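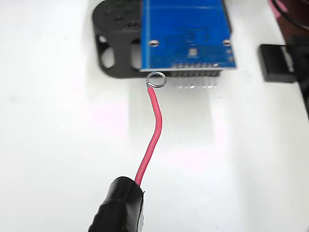 Ticket 1090: Office thermostat display drops to dashes overnight

Status: Closed
Site: Grullevberg, second floor
Opened: Saturday, March 30, 2024

Problem as reported
The wall thermostat shows dashes instead of a temperature when the first people arrive. The heat stays on its last setting until someone presses the menu button. This has been going on since December, mostly after cold nights.

Log entry 1
Checked the batteries. They were fresh, and the contacts were clean. Reset the unit and set the schedule again. Dashes were back the next morning.

Log entry 2
Pulled the error list from the Lolik controller in the boiler closet. Code 927 repeats every night, always 13 minutes after the setback starts. The manual says 927 is "no reading from room sensor." There was one 874 as well, but that is a clock error and matches the reset I did.

Log entry 3
Swapped the thermostat with the one from the Brennan room. The fault stayed on the same wall, so the thermostat is fine. The Brennan room has had no trouble with the swapped unit.
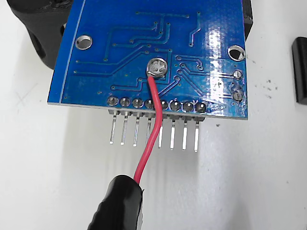
The room sensor is wired back to the boiler closet on a long two-wire run, and that run shares a pipe sleeve with the heating line. I checked resistance at the closet end with the heat on and again after setback. With the heat on it was steady. After setback it went open. The sensor board has to come off the wall for any work on the terminals, so note for next time that it is held through the round mounting holes – do not pry at the edges of the board. One splice inside the sleeve moved when I pulled on the wire.

Fix
Cut out the old splice, made a new one with a crimp connector, and left enough slack that the wire does not pull tight when the pipe cools. Cleared the error list.

Follow-up
No 927 on the next five nights. Display normal each morning. Thermostats left swapped. Erkar still has the old wiring sheet for this floor – please add the new splice location to it.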